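How to Set Up a Snack Shelf That Stays in Order

By Olesia Mykhailiuk

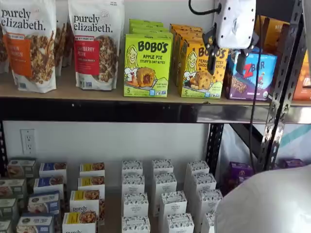 Granola pouches at the left, then oat bites with one flavor to a row.

This is a guide to stocking open shelves with packaged snacks: pouches, small boxes and the other things people grab on the way past. I set up the snack shelves at Trernell, a shared workspace with 70 members, and later did the same thing on a smaller scale in my own pantry. The method is the same for both. It takes an afternoon the first time and a few minutes a week after that.

What you need

A metal shelving unit with flat shelf boards. Wire shelves will work for boxes, but pouches tip on them.
A tape measure.
A damp cloth and a dry one.
Masking tape and a marker.
A cardboard box for anything you pull off the shelf.

Step 1: Take everything down

Empty one shelf at a time and put the packages on a table. Check each date as you go. Put anything expired in the cardboard box, along with anything opened and not closed properly. Wipe the board with the damp cloth, then the dry one. Let it air for a few minutes before anything goes back, especially if you have bare wood boards.

Step 2: Sort by package first, then by flavor

Most people sort by type of food. I sort by the shape of the package and then by what is in it. Stand-up pouches go together, boxes go together, and loose bars go in a bin. Packages of the same shape hold each other up, and you can see when a row is getting short.

Within each group, separate the flavors. In the picture the purely elizabeth granola is on one side, and next to it are the Bobo's boxes, with the lime-green Apple Pie ones in one row and the yellow-orange Peanut Butter Chocolate Chip ones in another. The box colors do most of the work there. If your brand uses the same color for every flavor, put a strip of masking tape on the shelf edge and write the flavor on it.

Step 3: Measure before you fill

Measure the depth of the board and the depth of one box. Divide the first by the second and you know how many boxes fit in a row. Our boards at the workspace are 14 inches deep. Leave a little space at the back so that nothing gets pushed off behind.

Check the height too. Tall pouches are usually what decides how far apart the shelves have to be. You want enough room above them to lift one out without tilting it. On our unit we had to move the upper shelf down one notch and the one below it down two.

Step 4: Build the rows from back to front

Start with boxes. Put the one with the latest date at the back and work forward, so the one that expires soonest is in front. Face each box forward with the flavor name showing. Keep the rows straight, one box directly behind the other. You will probably find that the back boxes drift to one side after a while. Push them back in line when you restock.

Do the pouches next. Before you stand a pouch up, open out the fold at the bottom with your fingers and tap it on the table to settle the contents. It will stand much better. Set the full ones on the board with the front label facing out, and put a second one of the same flavor behind each if there is room. I keep pouches near the end of the shelf, against the upright if there is one -- boxes don't need the support.

Step 5: Decide what goes on which shelf

Put what people take most often between waist and eye level. Heavy things go at the bottom. Spare stock goes on the very top, and it should be in closed cartons so that it doesn't get mistaken for the open supply.

At home I keep the kids' things on the lower shelf, and the baking supplies up high.

Step 6: Restock without undoing it

New packages go in at the back. This is the part that gets skipped. Pull the row forward, slide the new boxes in behind, and push the row back until the front box is an inch from the edge. If a row is down to its last box, write it on the list right then.

Indira Joseph took over the ordering at Trernell in July and set a limit for each flavor. We reorder when there are 3 boxes left. Before that we once had 17 boxes of a single flavor and no granola at all.

Common problems

Pouches keep falling forward. The bottom fold isn't open, or the pouch is nearly empty. Move nearly empty ones to a bin or pour them into a jar.

Rows get mixed up. Your rows are too close together. Leave a finger's width between flavors.

Everything ends up at the front with a gap behind. That's fine on a shelf where things get used quickly. Push the rows back once a week if it bothers you.

Crumbs on the board. Look for a torn inner bag in one of the boxes. Wipe the shelf the same day, before the ants find it.

Last updated January 2025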